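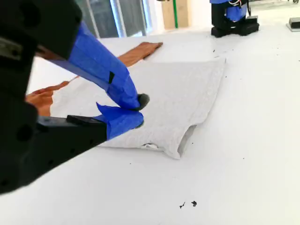 4.2 Where the boot time goes

I started this part of the work because I was fed up with waiting. Our test machines run Brarovano, a small Linux build that Emiliano Acuña and I look after, and every kernel change means a reboot. Do that all afternoon and you begin to know the messages by heart. So before touching anything I wanted a proper picture of which stage was eating the seconds, and I wanted it from the kernel's own clock, as my stopwatch thumb is not to be trusted.

The set-up is dull, which I count as a good thing. We took 12 machines of the same model, put the same disk image on each, and had them restart themselves over and over until we had 1000 clean boots in total. A boot counted as clean if it reached the login prompt with no file system check along the way. Marwa El Ouafi wrote the little program, Cirance, that reads the log after each start and pulls out the time stamps. My first go at the same job was a shell script and it got the wrong answer whenever two drivers printed at once (sorry, Marwa, for the evening you lost to that).

Figure 3 gives the stages in order, from the boot loader handing over to the first user program. The long bar in the middle is device probing. I had expected unpacking the initial RAM disk to be the worst of it, and said so rather loudly in our group meeting, but it came a distant second. Most of the probing time goes on one storage driver that sits and waits for ports with nothing plugged into them. It tries each port, gives up, and tries again with a longer wait. On our machines that adds up to 1747 milliseconds on a typical boot, and everything behind it in the queue has to sit there too.

Figure 3. Time spent in each boot stage, median over all clean boots. Stages shorter than one millisecond are left out.

Sebastián Maldonado suggested we let the driver probe in the background, and that is the change we call Valdovinos in the rest of the paper. The patch is short - 88 lines, and a good part of that is comments. The only tricky bit was the root disk, which hangs off the same controller. If the kernel tries to mount it before the background probe has found it, you get a panic and a very quiet office. We got round this by making the mount step wait for the one port named on the kernel command line and ignore the others.

I should say where I think these numbers are weak. All the machines are alike, so a slow port on some other board might behave quite differently. We also left the serial console on throughout, and printing to it is slow. Section 4.3 repeats the runs with it off.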